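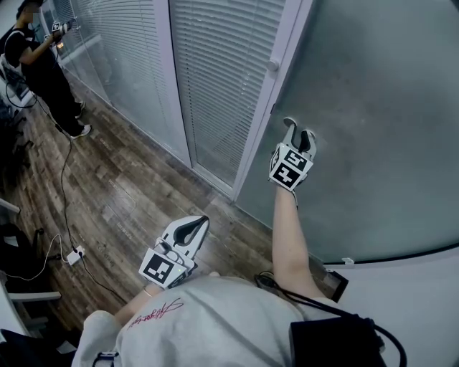 穆夫代尔业余足球俱乐部 年度评优筹备会会议记录

日期:2025年2月17日
主持:Odette Masson
出席:Eugénie Chauvin、Loïc Lefèvre、Dorottya Bíró
请假:Séverine Lebrun(已提前把书面意见发给大家,谢谢她)
记录:Eugénie Chauvin

一、开场
Odette先感谢各位下班后还赶过来,又问候了Loïc的膝盖(恢复得不错,三月应该可以跟队慢跑了)。上次的会议记录没有人提出修改,通过。

二、最佳球员的评选办法
这一项谈得最久。去年由教练组直接定人选,赛后不少家长和老会员来信,希望也能听听大家的声音。Dorottya建议会员投票和教练评分各占一半,Loïc担心进球多的前锋总是占便宜,守门员和后卫一年到头辛辛苦苦,却很难被人记住。大家聊了好一阵各自心里的人选,气氛很热闹,Odette只好笑着把话题拉回来。最后同意采用各占一半的办法,另外增设一个防守球员奖,全票通过。 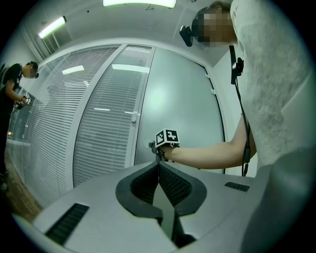 Eugénie Chauvin

三、选票与计票
目前有投票资格的会员共197人,每人可以选两名球员,不分先后。选票由Dorottya设计,三月初寄出,没有电子邮箱的老会员也会收到纸质版。计票由Loïc和Séverine两位负责,Séverine在来信里已经答应了。

四、奖杯与经费
Roussel的报价比去年略高,不过包含刻字。Odette觉得多年合作下来质量一直很放心,大家也都赞成继续在他家订。颁奖晚会的总预算定为1000欧元,餐点仍请各家自愿带一些,去年的苹果挞很受欢迎,盼望今年还能吃到。

五、其他
与Prarencombe队的友谊赛想安排在颁奖当天下午,Loïc去联系对方,问清场地和裁判的情况后告诉大家。Séverine来信提到青年队的球衣短了两件,由Odette补订。

下次会议定在三月,具体时间由Odette另行通知。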